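From: Etelka Gál
To: handling-methods list
Subject: Re: [handling-methods] wrist tags versus glove sensors for the napkin set

Lech Laskowska wrote:

> Thanks for the draft. Two things before I pass it round at Bralberg.
>
> First, you say the policy trained on wrist poses beat the one trained on
> glove data, but the glove set was collected at Daltach with a different
> napkin. Is that a fair comparison?
>
> Second, 2,287 episodes is an odd number. What did you throw away?
>
> Lech

Lech,

Both fair points. I'll take the second one first.

We set out to record 2,000 folds and carried on until we had some spare. The 2,287 is everything that passed the tracking check. An episode fails the check if the tags on either wrist can't be read for more than 5 frames in a row. Most failures come at the same point in the fold, when one hand turns over and its tags go out of view. We tried filling those gaps by interpolation. It looked all right on the plots, but the trained policy then hesitated at that step, so we dropped the lot.

On the comparison, you are right that it isn't clean. The Daltach napkins are thinner and hold a crease much better. I have rerun both methods on a matched subset of 1,000 episodes each, all with the Putora napkins, which are thick and soft. The wrist-pose policy still comes out ahead, but by a smaller margin than in the draft. I'll change the table and tone down the second paragraph of the results.

The rest of the set-up is unchanged. The person folding wears a strap with square markers on each wrist and works at a table covered in white paper, with the stacked napkins in a tray on the left. Fingers are left bare. That was the main argument for the method in the first place – people fold differently in gloves, and slower. 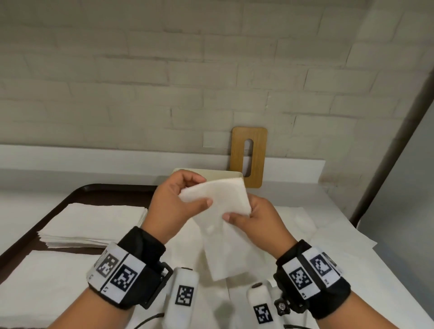
How does the policy know what the fingers are doing if only the wrists are tracked?

It is never told directly. The wrist poses give it where each hand is and which way it faces, and the head camera images supply the rest. For a fold that is mostly enough, as the grip changes only a few times and each change goes with a clear wrist movement. It would not be enough for buttons or knots, and the paper should say so.

A few people off list have asked about the head camera. The Ziółkowski calibration is still what we use, done once at the start of each session. I tried doing it twice, at the start and again at the end, and the difference was too small to matter for training. It may matter if you want the poses for measurement, so don't take our word for it there.

What I haven't sorted out is the long flap. When the upper part is already folded and the flap hangs down, the policy sometimes puts the napkin on the table too early and the flap ends up underneath. People do this now and then as well, and they just lift it and start again. We cut those recoveries out of the training data, which I now think was a mistake. I'd like to put them back in and train once more before the draft goes anywhere else.

If you can hold off at Bralberg until the end of January, I'll send you the new table and the recovery run together. If not, please send the draft round without section four.

Etelka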